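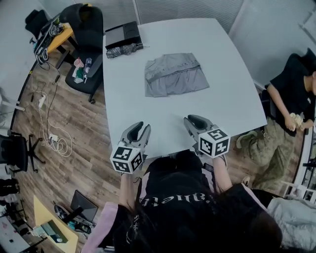 Freya Holroyd
@freyaholroyd · Tuesday, 7:40 AM

1/ Notes on folding automation at Livetgate, where I run the returns floor. Returned garments get checked, folded and bagged. The folding part is going to a machine called Eder. Checking and bagging stay with people for now.

2/ Eder learns from demonstrations. A folder works a garment with a pair of hand-held grippers, marker cube on top of each, and the motion is recorded. We logged 461 usable folds in August. Gray lightweight pieces were the slowest to get right.

3/ Pay came up first. Folders at Livetgate were on piece rate. Folding with two jaws takes longer than folding with ten fingers, so demonstration shifts moved to hourly. It took 6 weeks to get that in writing.

4/ Technique came up second. By hand, most of us smooth a garment with the flat of the palm. A two-finger gripper has no palm. You pinch opposite ends of an edge, lift, and carry it over.

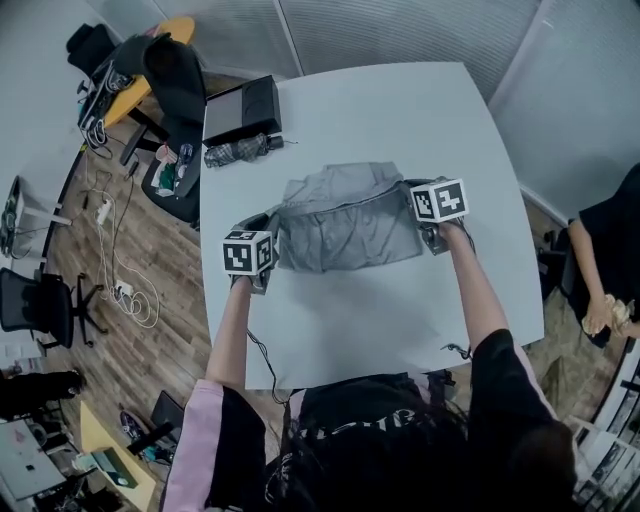 Several folders now do it that way with bare hands too. It is slower on knits and about the same on thin synthetics. I have asked them to use whichever they like.

5/ Current rates on the returns floor: 188 garments an hour for a practiced folder, by hand. Eder has not been rated on mixed stock. Ukwood, who supply it, want a trial on one garment type first. I agree with them.

6/ Job titles. Two folders are now listed as "demonstrator." The grade is one step up. The work is repetitive in a different way: same fold, same garment, reset, repeat. Forearms get tired before hands do. We cap it at two hours, then swap.
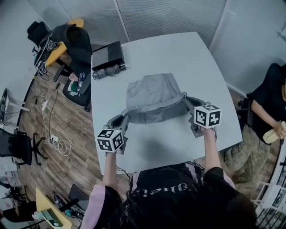 7/ Open items:
- Who signs off a bad fold. Today the folder initials the bag. A machine has no initials. My proposal is that the bagger signs.
- Curel, our scheduling software, still has no code for demonstration time. 368 hours are sitting under "other."
- Whether the demonstrator grade continues after the recording work ends. No answer from management yet. I will post it when I have it.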